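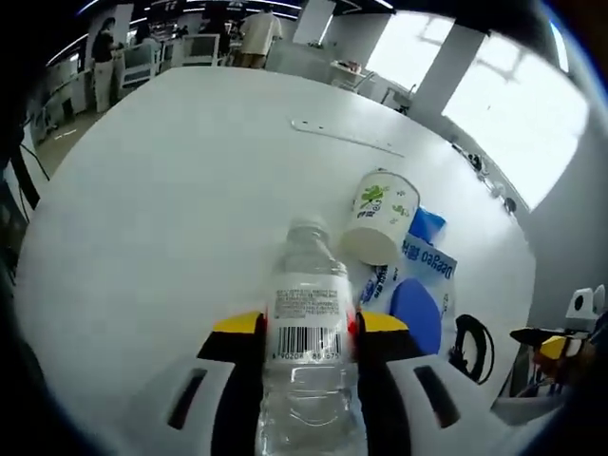
A labelled water bottle on a white table

How much should I be drinking on longer walks?

Posted by Senthil Kurian, 26 Mar 2018

Hello all, I hope this is the right part of the site for it. I started walking properly after Christmas (before that it was the car to work, the car home and the sofa) and I've built up to 11 miles, which I'm ever so pleased with. In May I'm signed up for the Orkus Way charity walk. It's 20 miles with a fair bit of climbing near the end, and I'm starting to fret about water.

My trouble is that I can't seem to get it right. If I drink as much as my brother-in-law tells me to, I'm looking for a hedge every half hour. If I don't, I get home with a thumping headache and I'm no use to anyone for the evening. I've also been told I need electrolyte tablets, and the chap in the shop was very keen on the Vendum ones, but they aren't cheap and they taste like a swimming pool to me. Do I need them? I'm 54, a bit over 14 stone, no medical problems that I know of.

Thanks in advance, and sorry for going on! 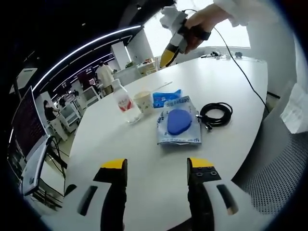

A blue sponge and two packets

MoorlandMaggie

Well done on the 11 miles, Senthil, that's a lovely bit of progress from the sofa! I've done the Orkus Way twice and you'll enjoy it, apart from the last hill, which everybody grumbles about.

I used to get the same headaches and what sorted me out was starting earlier. I have a big mug of tea and a glass of water with my breakfast, a good hour before setting off, so there's time for a trip to the loo while there's still a loo to go to. After that I let thirst guide me and take a few mouthfuls whenever I fancy them, a bit more if it's warm. On a mild day I get through around 900 ml in a morning, but my husband drinks nearly double that and we're both fine, so please don't treat my number as a rule.

As for the tablets, I've never bothered. I take salted peanuts and a cheese sandwich, and I do think eating properly is half of it.

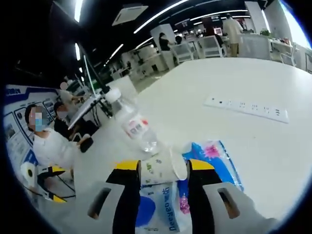

Do try everything out on a practice walk first, though, food included. I once ate a new sort of energy bar on the morning of a big walk and I shan't tell you how that ended. And don't force water down for the sake of it either, as too much can make you quite poorly. If the headaches keep coming even when you've been eating and drinking well, have a word with your GP or the pharmacist.

tom_adjei

2 litres. Works for me. Get an Ekura pack with the hose, you sip more when you don't have to stop. Skip the tablets unless it's boiling.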